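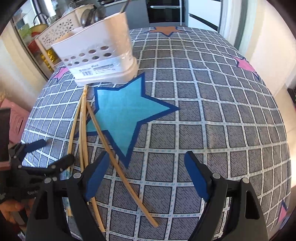

Stars on the tablecloth and a white utensil holder towards the back

Call for home cooks: help us write the Pamthorpe Supper Book

Do you cook supper most nights of the week? Do you have a dish you make without looking anything up, the one your family asks for on birthdays or the one you fall back on when the fridge is nearly bare? We'd love to hear from you!

The Pamthorpe Supper Book will be a printed collection of 49 everyday suppers from people who live or work in Pamthorpe and the villages along the Wornar road. Restaurant food is lovely, but we want what gets eaten at home on an ordinary evening: the bean stew, the fish pie with the crisps on top, the dal your aunt taught you over the phone, the noodles you eat standing up. If you think your dish is too plain to be in a book, please send it anyway. Plain is very welcome.

What you would be doing

You would join one of our small cooking groups, which meet in the teaching kitchen at the Peeters Building. There are five sessions in all, each on a Saturday from 10.30am until we've eaten and washed up, usually by 2pm. Cooks work in pairs. At each session four people make their dish for the rest of the group, so you'll be at the stove once or twice over the course and at the table (or peeling, stirring and asking nosy questions) the rest of the time.

While you cook, your partner writes down what you do. This is the part we're most excited about, as so many of us cook by handfuls and "until it looks right", and it's surprisingly good fun having somebody stop you mid-pour to weigh the lentils. Your partner then takes the notes home and tries the dish in their own kitchen before the next session. If it comes out wrong we work out which bit was missing from the page. When we tried this with a batch of soups last November, nearly every one of the first versions had left out the salt.

You'll also write a few lines to go with the recipe, anything up to a page. Where did it come from? Who first made it for you? What do you do with the leftovers? We can help with the writing, or you can talk and we'll type. Recipes can be given in any language you like and we'll print them in that language with an English version next to it.

Who can take part

Anyone aged 16 or over who lives, works or studies in the area. You don't need to be a confident cook, own any special equipment or have written anything before. We would especially like to hear from:

People who cook for one
People who cook for a big household on a small budget
Anyone who learned to cook as an adult
Anyone who works shifts and eats supper at breakfast time
Teenagers with a signature dish
People who moved to Pamthorpe from somewhere else and changed a recipe to suit what the shops had

You can apply with somebody you already cook with, or come alone and be matched with a partner. Please don't worry if you have to miss a session. Just try to be there for the one where you're cooking!

What we provide

All ingredients for the sessions, bought by us from your shopping list, up to a sensible amount per dish (if you need saffron, let's talk). Aprons, scales, pans and tubs for taking leftovers home. Bus fares within the area, refunded on the day with a ticket. Two free copies of the finished book, plus as many more as you want at print cost.

There's no fee to take part and no payment for recipes. You keep the right to use your recipe however you like afterwards, and you can choose whether your full name, first name or no name at all goes next to it.

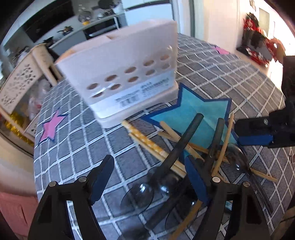 White cutlery caddy on its base tray, with the grey checked cloth and a turquoise star

About the table

Eating together is half the point, so every session ends with a proper sit-down lunch. Bring a plate or a bowl from home if you have a favourite. One of the nicest things about the soup sessions was the mixture of crockery, and a few of those bowls may well make it into the book's drawings. Partners, children and neighbours are welcome to join us for the last lunch, when we'll cook the dishes that caused the most argument.

Allergies and diets

Tell us on your form what you can't or don't eat and we'll plan the groups with that in mind. We run one group that is fully vegetarian and keep separate boards and pans for it. The kitchen does handle nuts and gluten, so if you have a severe allergy please have a chat with us before applying and we'll see what can be done. You're also very welcome to send in a recipe by post or email and have it tested at a distance.

Getting there and access

The Peeters Building is on Rusar Street, behind the library. Both Wornar buses stop at the end of the road. The kitchen is on the ground floor with a level entrance, one worktop can be lowered for cooking seated, and the accessible toilet is next door to the kitchen. There are a few parking spaces in the yard but they go quickly on market days. If you'd like to look round first, ask and we'll find a time.

How to apply

Pick up a form from the library desk or the Peeters Building reception, or write to us on any piece of paper you have handy. We need to know:

Your name and the best way to reach you
The dish you'd like to bring, and roughly how long it takes to make
Any ingredients that are hard to find locally
Anything you can't eat
Whether you're applying with a partner

Hand it in at either desk, in an envelope marked Supper Book. We'll reply to everyone. If we get three macaroni cheeses we may ask whether you have a second choice, or we may simply print all three and let readers decide, which sounds like a good chapter to us.

Groups fill in the order forms arrive, with some places held back for the under-20s. If your first choice of group is full we'll put you on the list for the next one.

Please pass this on to anyone whose cooking you've ever wanted the recipe for.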